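Kendthorpe Neighbors Board > House & Home > Table wobble / refinishing / is it worth it

rustbelt_dana
Started this topic

Bought a small square table at the Sarnby flea market for 23 bucks. One leg is short. I've had a folded coupon under it since April and my husband has begun referring to the coupon as "the fifth leg." I would like to fix it properly. Do I shim the short leg or cut the other three?

oldplane
Shim the short one. Never cut the other three. I have seen a man cut the other three. He ended up with a very nice footstool.

Beca Gough
Before you do anything, check whether it's the floor. I spent a whole weekend on a table that was fine. The kitchen slopes toward the alley. Rotate the table a quarter turn, and if the wobble moves to a different leg, put your tools away and have a drink.

rustbelt_dana
Rotated it. Same leg. I had the drink anyway.

Post_No_Bills
Stick-on felt pads, two stacked. Total cost is whatever felt pads cost. You people will turn a coupon into a woodworking degree.

oldplane
Felt squashes. In six months she'll be back to the coupon.

Post_No_Bills
In six months she can buy another felt pad. I've had the same table on felt since my first marriage and it has outlasted that and most of the second.

Ifor Nicholas
Threaded leveling feet. Drill up into the end of each leg, tap in the insert, screw in the foot, adjust until it stops annoying you. Go a hair bigger than the barrel on the insert and don't skip the pilot hole unless you want to learn what split oak sounds like.

rustbelt_dana
Is it oak? The guy said oak. The guy also said the lamp next to it was from an ocean liner.

Ifor Nicholas
Then it's whatever wood you'd like it to be.

Beca Gough
Second question nobody has asked her: what's on top? If you're already flipping it over, you may as well decide about the finish. I used the Amissah hard wax oil on mine and love it. Two thin coats, wipe it all off, and I do mean all.

oldplane
Oil on a table people eat at. Bold. Enjoy your rings.

Beca Gough
I've got one ring, from my sister's coffee, and I think of it as a likeness of her.

Ifor Nicholas
Water-based poly, satin. Oil turns everything the color of weak tea and then you have to keep doing it forever, like mowing.

plumb_bob_jr
I'm with Ifor on this. I kept mine pale on purpose because the room is dim and everything else I own is brown. The edges came out a shade darker than the top, where I rounded them over. Decided I meant to do that. Gray carpet underneath, so the wobble question never came up.
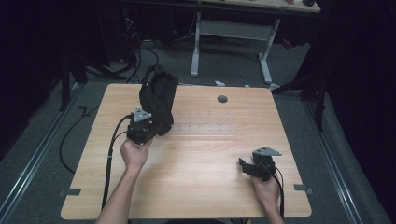

The table, edges and all. Black bag not included.

Post_No_Bills
Carpet is just a very large felt pad. I rest my case.

oldplane
Carpet hides the sin. It doesn't forgive it.

rustbelt_dana
I like the pale. What grit did you stop at on the edges?

plumb_bob_jr
220, by hand. I went up to 320 on the first one and the end grain came out blotchy, so I went back and did it again while saying things.

Beca Gough
It does look good pale. I would still have oiled it.

rustbelt_dana
OK. Leveling feet ordered, satin poly ordered, felt pads also ordered so Post_No_Bills will stop messaging me. The coupon expired, so it's staying where it is until the package gets here.

Ifor Nicholas
Pilot hole.

rustbelt_dana
YES, Ifor.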